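Ata da reunião do grupo de software de manipulação
Projeto Trislow
Setembro, 14h30, sala de reuniões do piso 1 e ligação remota

Presentes: controlo, perceção, planeamento, ferramentas e operação. A equipa de integração da Winent entrou por ligação remota no ponto 2 e saiu no fim do ponto 5.

Ordem de trabalhos
1. Aprovação da ata anterior
2. Estado do controlador dos dois braços
3. Perceção: espuma, brilho e superfícies escuras
4. Planeamento: zonas partilhadas e esperas
5. Ferramentas: gravador e formato dos registos
6. Tarefa da loiça
7. Outros assuntos

1. Aprovação da ata anterior
Aprovada com uma correção. No ponto sobre calibração lia-se "calibração concluída"; passa a ler-se "calibração concluída no braço esquerdo, pendente no direito". A calibração do braço direito foi entretanto feita e o ficheiro está no repositório, na pasta habitual.

2. Estado do controlador dos dois braços
O controlo apresentou a passagem dos dois braços para um único processo. Até aqui cada braço tinha o seu processo e o relógio comum era lido por mensagem, com atrasos irregulares quando o gravador estava a escrever em disco. Com o processo único, os comandos dos dois braços saem no mesmo ciclo. O ramo está pronto para revisão.

Ficou por resolver a paragem de segurança. Quando um braço entra em paragem por limite de binário, o outro continua até ao fim do segmento em curso. A operação pediu que ambos parem. O planeamento preferia que o segundo braço pudesse terminar se estivesse fora da zona partilhada. Discutiu-se durante bastante tempo. Decisão: param os dois, sempre, na próxima versão. A alternativa fica registada como pedido e volta à mesa quando houver verificação de zona dentro do próprio ciclo de controlo.

A Winent perguntou se a alteração obriga a mudar a interface do lado deles. Não obriga. As mensagens de estado mantêm os mesmos campos e é acrescentado um campo com a causa da paragem, que pode ser ignorado.

Foi ainda comunicado que o filtro na leitura do binário dos punhos estava com a constante de tempo errada desde a última fusão. Já está corrigido. Os registos gravados nesse intervalo servem para a perceção, mas não devem ser usados para ajustar força de contacto.

Ação: controlo, fechar a revisão do ramo do processo único e atualizar o guia de arranque.
Ação: controlo, marcar os registos afetados pelo filtro.

3. Perceção: espuma, brilho e superfícies escuras
A perceção mostrou resultados do segmentador treinado com o conjunto Noh, que tem 2671 imagens anotadas à mão. O contorno de recipientes claros está bom. Os dois casos fracos são a espuma sobre fundo escuro, em que o modelo divide a mancha em muitos pedaços, e os reflexos no rebordo metálico ou esmaltado, que são tomados por água.

Foi proposto deixar de tratar a espuma como objeto e passar a produzir um mapa de cobertura por célula, sobre a superfície do recipiente. O planeamento concorda, porque só precisa de saber onde ainda há espuma e não quantas manchas existem. As ferramentas lembraram que o anotador não tem suporte para mapas por célula e que vai ser preciso converter as máscaras existentes. A conversão é simples e não exige nova anotação.

Sobre a profundidade: em superfícies molhadas continuam a aparecer buracos no mapa. Por agora o plano do fundo do recipiente é estimado a partir do rebordo. O método falha quando um braço tapa mais de metade do rebordo. Nesse caso deve ser mantida a última estimativa válida e a mensagem tem de levar o indicador de estimativa antiga.

Ação: perceção, entregar a primeira versão do mapa de cobertura.
Ação: ferramentas, guião de conversão das máscaras do Noh.

4. Planeamento: zonas partilhadas e esperas
O planeador reserva hoje a mesa em blocos grandes, e um braço fica muitas vezes à espera sem haver risco real de contacto. A nova reserva segue o volume varrido por cada segmento, com margem fixa. Em simulação as esperas diminuíram. Na bancada ainda não foi medido com o processo único.

A operação referiu dois bloqueios mútuos na última série, em que cada braço esperava pela zona do outro. O planeamento reproduziu um deles. Acontece quando ambos pedem a zona central no mesmo ciclo e a prioridade é igual. Decisão: em caso de empate avança o braço que já tem contacto com um objeto; se nenhum tiver, avança o esquerdo. A regra fica escrita no ficheiro de configuração e não no código.

Os cabos não entram no modelo de colisão. Foi sugerido um volume simples junto ao punho para os representar. Aceite como solução provisória.

Ação: planeamento, regra de desempate e teste de regressão com o bloqueio reproduzido.
Ação: planeamento, volume de cabos no modelo dos dois braços.

5. Ferramentas: gravador e formato dos registos
O gravador Zudstead passou a cortar os ficheiros a cada 2000 ciclos, o que resolve a perda de registos longos quando o disco enche. O visualizador ainda abre um ficheiro de cada vez. Vai passar a abrir a série inteira como uma só.

A Winent pediu que o nome da tarefa e a versão do controlador fiquem no cabeçalho. Aceite. Registos sem esses dois campos deixam de ser admitidos no conjunto de treino a partir da próxima versão do gravador.

Ação: ferramentas, cabeçalho novo e leitura em série no visualizador.

6. Tarefa da loiça

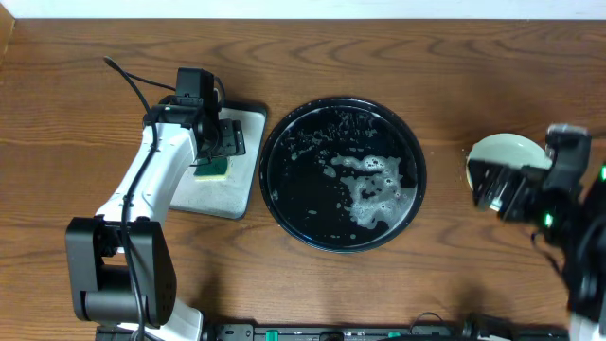
Redação da ata: operação, grupo de software de manipulação

A disposição da bancada foi usada como base para o resto do ponto. O recipiente que interessa à perceção é a frigideira preta e redonda, com espuma branca no interior e rebordo brilhante: reúne os dois casos fracos discutidos no ponto 3. O tabuleiro cinzento, com a esponja, fica quase encostado à frigideira. O prato claro fica à direita, afastado, na área do outro braço.

O planeamento observou que a distância curta entre tabuleiro e frigideira ajuda no percurso da esponja, mas complica a reserva de volume, pois os dois recipientes acabam na mesma zona. Vai ser testada uma reserva única para o par. O prato mantém zona própria, e os dois braços podem trabalhar em simultâneo enquanto o esquerdo não sair do lado do tabuleiro.

A perceção pediu atenção ao tabuleiro. Com o braço esquerdo por cima, grande parte do lado esquerdo fica tapada e a esponja só se vê em parte, debaixo da garra. O estimador de pose da esponja deve aceitar uma vista parcial, usando a separação entre a face verde-escura e a parte amarela clara. Se a confiança for baixa, o controlo não fecha a garra e pede nova leitura.

Quanto ao fim da tarefa, o critério passa a ser a cobertura de espuma calculada pelo mapa. Falta fixar o limiar. A operação vai correr 10 repetições com a mesma disposição e gravar tudo com o cabeçalho novo. O limiar é escolhido depois de vistos os mapas.

Discutiu-se também se as gotas isoladas no fundo da frigideira contam para a cobertura. Por agora não contam. As células com área inferior ao mínimo são descartadas, e o mínimo fica como parâmetro.

Ação: operação, série de repetições e entrega dos registos.
Ação: perceção, pose da esponja com vista parcial.
Ação: controlo, condição de confiança antes do fecho da garra.

7. Outros assuntos
O servidor de simulação vai ser atualizado e fica indisponível durante uma tarde. As ferramentas avisam no canal do grupo.

Foi pedido que os ficheiros de configuração da bancada deixem de ser alterados localmente sem registo. Quem alterar abre pedido de fusão, mesmo para valores provisórios.

A próxima reunião mantém a hora. Pontos já inscritos: medição das esperas com o processo único e escolha do limiar de cobertura.

Reunião encerrada às 16h10.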